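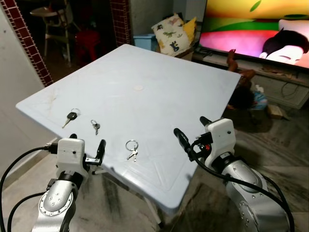

Tekwood runs two-armed robots in ordinary family homes, and its safety coordinator spends most of her week on rules. She wrote the company's house rules, now in their third version, and agreed to talk about them provided we left her name out.

The first version ran to 33 pages. "People signed it and put it in a drawer," she said. "The one we use now is nine pages. The operator has to be able to find the right line while standing in somebody's lounge room."

Most of the rules deal with people who are not operating the robot. Before the arms are powered, the operator agrees with the household on where everyone will be. A child in the same room means a second adult whose only job is to watch the child.

"That adult can't hold the tablet and can't set out the objects," she said. "If they have to answer the door, the arms stop. We argued about that one for a long time at the Esberg office, and I'm glad it stayed in."

Speed is the other big item. In a home with people present, the arms are limited to 25 per cent of their rated speed. Some customers find it dull to watch. She said she can live with that.

Small objects get a page of their own. Keys are a favourite for practice because every home has them and they are hard to pick up from a flat surface. The rule is to lay the sets out with space between them and to count them back in at the end. 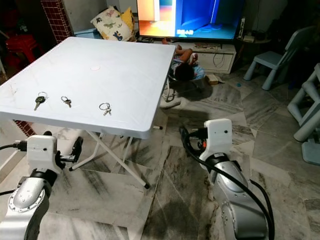 Three sets of keys laid out in a row near the front edge of the table.

Cables take up more of the page than she would like. Operators check the arm cables at the start of a session and again every 90 minutes, and they look over the floor at the same time. "Anything lying on the tiles gets picked up or written down," she said. "I read those notes."

She would like to see a shared standard for home work. Tekwood has compared its rules with those of another firm, Zisier, and the two differ on stopping distance. A joint draft is due in September.

"I'd take theirs if it's stricter," she said. "I've told them that already."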